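# Welero Sidewalk Pilot: FAQ on the Curb Fault

Updated April 2018

**What went wrong?**

In simulator testing, the Welero delivery robot drifted right and dropped a wheel off the curb. It did this in 26 of 83 runs. The street robots run the same navigation build, so Girard parked all of them.

**Where on the route does it happen?**

On the straight block beside the colonnade, on the approach to the curbside hydrant.
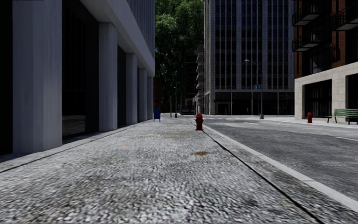
Symonenko asked whether the planner was swerving for the hydrant. It wasn't. The logs show the robot was already off its line before it began any avoidance move.

**What caused it?**

The position estimate slipped sideways. Version 2 of the localizer gave too much weight to ground texture, and speckled paving looks much the same from one patch to the next.

**Does it happen anywhere else?**
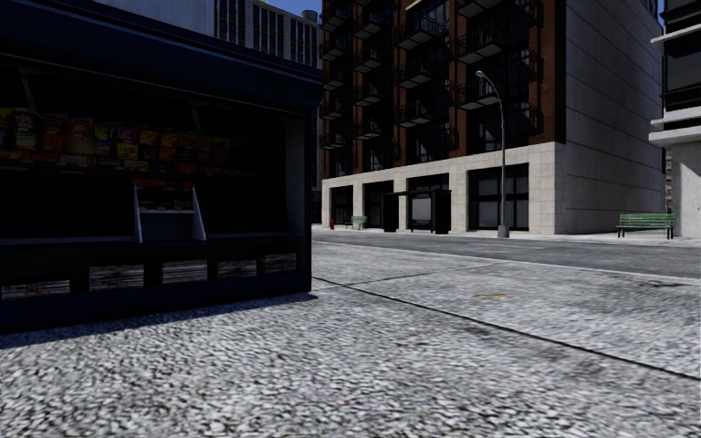

The localizer also reported false confidence on the newsstand block, though no wheel left the sidewalk there. We traced those errors to shadow edges being stored as fixed landmarks. The hard-edged shadow at the foot of the kiosk is the kind of feature the filter now rejects.

**What has changed?**

Caveo, our mapping module, now takes curb lines and building fronts first. If the two disagree, the robot stops and calls an operator.

**Has the fix been tested?**

Yes, in simulation only. We have finished 59 runs on the new build with no curb drops. Street testing has not restarted.
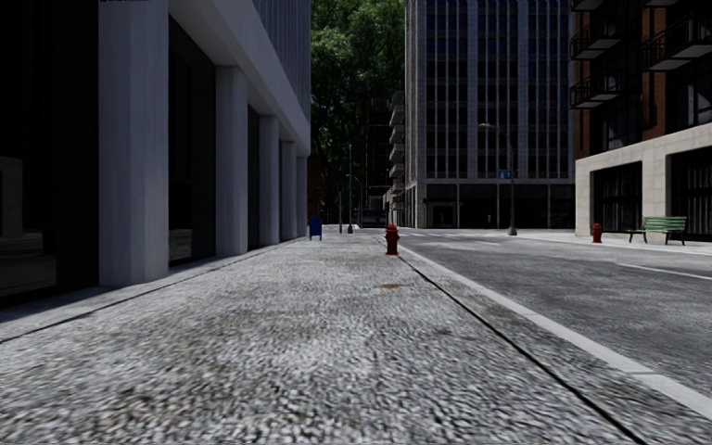
*Colonnade block in the simulator, with the hydrant at the curb.*

**When will the robots be back out?**

November at the earliest. Girard has to sign off on the stop behavior first.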